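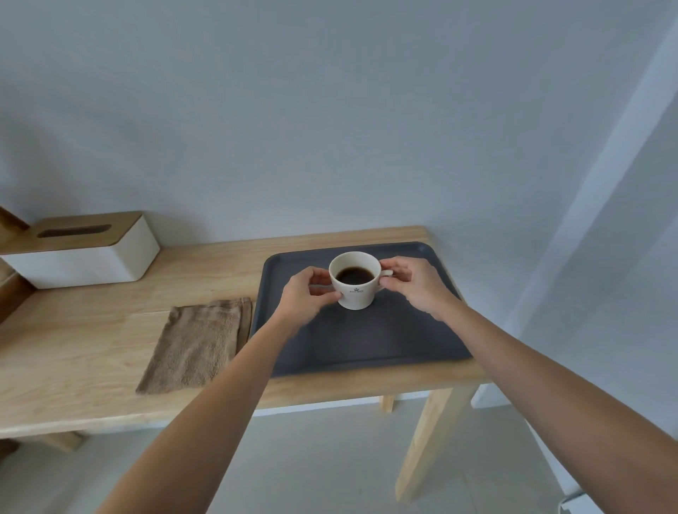
Do the machines mean fewer hours for the people who carry the coffee? At our place the hours stayed the same, and what we do with them is pretty different now.

I'm answering the question from the list that way because it's the one my own crew asked first, back in September, when the brewing line and the tray carrier went in at Limside. Long message, sorry, I type the way I talk.

On March 3, 2018, Sinan Ersoy wrote:
> Hi all,
> We're looking at the Luvuris setup for our break rooms and guest
> lounge at Tullmont. Brewer, cup drop, and the carrier that runs trays
> down the hall. The sales folks talk mostly about cups per hour. I'd
> like to hear from someone who works next to one. Does it take jobs?
> What do your people do all day now? And who does the last bit, the
> setting down and picking up? Our carriers can't reach onto a table,
> and the people in our rooms aren't always up to getting out of a chair.
> Thanks,
> Sinan

Hi Sinan,

Happy to! I run the hospitality side at Limside, so that's guest rooms, the waiting rooms and the little lounge by the garden door. Before the change we did everything by hand, which mostly meant walking. One of us would stand at the machine filling cups and somebody else would be out in the hall with a cart that pulled to the left. On our busiest day last fall we served 175 cups, and I can tell you my feet remember the old version of that number.

Now the brewer does the pouring and the carrier does the hallway. The last bit is still ours, and I'd plan for that from day one. Putting a full mug of black coffee down on a tray on somebody's table is a two-handed job the way we do it, one hand around the side and the other over by the handle. It's slow. You want to be slow. Most of our tables are small light wood ones, and by the time there's a tissue box and a folded towel on there too you don't have a lot of room left to be clumsy in.

The biggest change for the crew is the talking. When you were pouring you had your back to people. These days we're in the rooms longer, and some of us love that and some of us really don't. One of my best people took the kitchen job at Insaurralde over it — she liked the machine, she liked the early quiet, and she never wanted to chat with strangers before breakfast. I didn't see that coming and I should have asked. So ask yours! Ask before you sign, while they can still say something that matters.

Second thing is the pace. The carrier doesn't get tired, and for the first few weeks it was setting the speed for all of us. It would roll up, beep, and wait, and you'd feel like you were late even when you weren't. We got the beep turned off and had the runs spaced out. There's a setting for the gap between runs, but it's buried in the service menu and you'll need your installer to open it up. We have ours at 3 minutes and that feels human.

Third is the fiddly stuff that lands on whoever happens to be standing nearest. Descaling, jammed cup drops, wiping the carrier's sensors when someone's splashed them. None of that was in anybody's job description, and it was always the same two people doing it. We finally wrote it down and bumped the pay for whoever has it that week. I'd fight for that part if I were you. It took me a while to get it through, and there was some grumbling from upstairs.

I kept a log if you want real numbers. The carrier made 1,558 runs from when we went live through the end of the year, and it needed one of us to come rescue it on 162 of them. Usually it was a door. Propping the doors fixed most of it but then the fire inspector had opinions, so now we've got the magnetic holders.

Would I go back? My knees say no. I do miss the cart a little, the bad wheel and all.

If you want to bring a couple of your people over, they can shadow a morning shift with us, and I'll stay out of the way so they can ask whatever they like. Mornings before ten are best. Send me a note off list and we'll find a day. Also, does anyone else here have trouble with the lids on the tall water tank? Ours has cracked twice now in the same spot and the replacement looks like the exact same part.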